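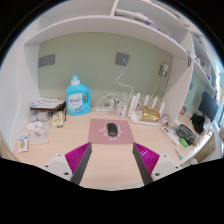 Black wireless mouse on the pink mat, sage green wall behind

Keeping your games and gaming bits clean (and working!)

I play far too many games and I own far too much stuff to play them on, so over the years I've picked up a fair few ways of keeping it all in decent nick. Most of these use things you've already got under the sink. A couple of them I learned by ruining something first, so please learn from my poor old Mutiso pad, may it rest in peace.

Unplug first, every time

Before any of this, switch it off at the wall, pull the plug and take the batteries out. I know, I know. But I once wiped down a controller while it was still connected and managed to buy a hat for my wizard with gold I'd been saving for a fortnight.

Sticky buttons

If a button goes down and comes back up slowly, it's usually old drink or plain finger grease. Dampen a cotton bud with isopropyl alcohol (damp, you don't want it dripping), run it round the edge of the button and press the button fifty or so times while it's still wet. Then do it again with a fresh bud. The first bud will come away a colour you'd prefer not to think about. Leave it all to dry properly before you put the batteries back. Go easy on anything with a painted or rubbery finish and try a hidden bit first, as alcohol can take the shine off or turn it tacky.

The gunk in the seam

You know the line where the two halves of a controller meet? Wooden toothpick. Run it along the seam over a sheet of kitchen roll and watch the horror come out. Don't be tempted by a pin or the tip of a knife, it'll scratch and you'll see that scratch every day for years.

Keyboards

Turn it upside down over the bath and give it a gentle shake, then a soft paintbrush between the keys. I keep a cheap one-inch brush just for this and it lives in the drawer with the spare batteries. If you're going to pull the keycaps off, take a photo on your phone first!! I was quite sure I knew where everything went and I spent an entire evening playing Comasden with two keys swapped, wondering why I kept jumping into the lava.

Keycaps can go in a bowl of warm water with a drop of washing-up liquid. Half an hour, rinse, spread them out on a tea towel overnight. They hold water underneath, so don't rush it.

Mouse mats

Cloth ones wash beautifully by hand. Lukewarm water, a little washing-up liquid, soft sponge, rinse until it stops foaming, then roll it up in a towel and press to get the worst out. Dry it flat and well away from the radiator or it'll curl at the corners and never forgive you. I do mine last thing at night, and in December I give it two nights.

While the mat's drying, turn the mouse over and have a look at the little slidey feet. There's nearly always a ring of fluff round them. A dry toothbrush gets it off, and a quick puff of air at the sensor does more for your aim than any amount of fiddling in the settings menu.

Discs and cartridges

Discs: soft cloth, straight lines from the middle out to the edge, never round and round. Plain water on the cloth if there's a fingerprint. I've heard all the stories about toothpaste and I don't recommend it, I turned a slightly skippy copy of Fadmont into a very nice coaster that way.

Cartridges: please don't blow in them. We all did it, it's just spit. Cotton bud, bit of isopropyl, along the metal contacts, dry before it goes back in the slot.

Dust and vents

Consoles like to breathe. Give them a hand's width on every side if you can, and don't stack things on top (I've been guilty of a fruit bowl). Every month or so I go over the vents with the soft brush and hold the vacuum nozzle a little way off to catch what comes loose. Don't push the nozzle right up against the grille. If you use a can of air, keep it upright and use short bursts.

Cables

Bread bag tags! Write on them what the cable belongs to and clip one at the plug end. I counted mine up when we moved and I had 37 leads in a carrier bag, and I could name perhaps half. Loop them loosely and fasten with a strip of hook and loop tape. Winding them tight round the controller looks tidy but it's murder on the bit where the cable goes in.

Board games, as I always get asked

Split box corners can be mended from the inside with a strip of paper and PVA, held with clothes pegs until dry. Small bits go in little zip bags with the air squeezed out. For a 500 piece jigsaw I cut the picture off an old box and put it in the bag with the pieces, and that saves a whole shelf. Musty old boxes (my oldest is from 1953, bought at a jumble sale and it smelt like a shed) want a few days open in a dry room with a saucer of bicarb sat inside the lid. Keep the bicarb off the cards.

Cards that have gone sticky get a wipe with a barely damp cloth, one at a time, then a dry one straight after. My Pludico deck has been through this twice and it still shuffles fine, apart from the seven with the tea on it.

Next time I'll do headphones, and what to do when the foam on the ear pads starts coming off in your hair.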